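Sovthorpe Window Sensor: Setting Up by the Window
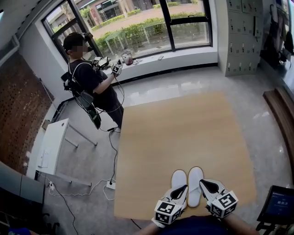 Elis Owen
Customer Guides Editor

Pick a quiet Tuesday evening for this one, put the kettle on, and take your time — it's a friendly little job.

1. Wipe the inside of the window frame with a soft cloth and let it dry.
2. Peel the backing off the sensor and press it on, keeping it level if you can (a little crooked is fine, mine certainly is).
3. Hold the button for 4 seconds until the light turns green.
4. Type 343 into the app when it asks for the pairing code.

Note: If the light blinks amber, go back to step 3.

Caution: Keep the battery away from small children and pets — it's easily swallowed.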